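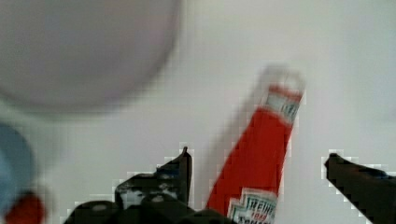 4. Shelf sensor and pantry list

The Skavach pantry unit keeps a running list of what is stored on each shelf and shows it on the door panel. This section covers fitting the weighing mat, setting the zero point and adding items. Complete section 3 (mains connection) first.

4.1 Before you start

Check that the shelf is level from front to back and from side to side. The mat will not hold its zero point on a sloping shelf. Shelf depth must be at least 80 mm greater than the depth of the mat, so that the cable can pass behind it.

Caution: Do not cut or fold the mat. Do not place it within reach of a hob, kettle or toaster.

4.2 Fitting the mat

1. Switch off the unit at the wall.
2. Wipe the shelf with a dry cloth.
3. Lay the mat with the printed side up and the cable at the back left corner.
4. Feed the cable through the grommet and push the plug into socket B until it clicks.
5. Switch on the unit. The lamp on the mat shows amber for up to 6 seconds, then green.

If the lamp stays amber, see fault code 117 in section 9.

Note: Units supplied with the Plunside door panel have socket B on the right. The procedure is otherwise the same.

4.3 Setting the zero point

1. Remove everything from the mat.
2. On the door panel, select Shelves, then the shelf number.
3. Press and hold Zero until the reading stops flashing.
4. Press Save.

Repeat this procedure whenever the mat has been moved or cleaned.

4.4 Adding items

Items are added one at a time. Sort everything on a clear worktop beforehand and keep cleaning products apart from food – the list does not tell them apart unless a category has been set.

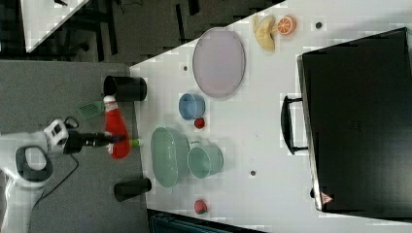

Fig. 4-2. Items on a white tabletop, including a red spray bottle.

1. Select Add item.
2. Type a name, or choose one from the stored list. The stored list holds 692 names and cannot be extended.
3. Choose a category: Food, Cleaning or Other.
4. Place the item on the mat and wait for the tone.
5. Press Save.

Stand tall bottles upright and away from the edge of the mat. An item that overhangs the mat will read low.

Caution: The Cleaning category is a label only. It does not lock the cupboard. Fit the Skoller catch (sold separately) where children are present.

4.5 Removing items

Lift the item off the mat. After the delay set in section 5, the panel asks whether it has been used up or will be put back. Select Used up to clear the entry.

4.6 Care

Clean the mat with a damp cloth and mild soap. Do not use bleach or scouring powder. Replacement mats can be ordered from Gumede spares – quote the number printed beneath the cable.

Section revised 28th February. Technical editor: Marietjie Nel.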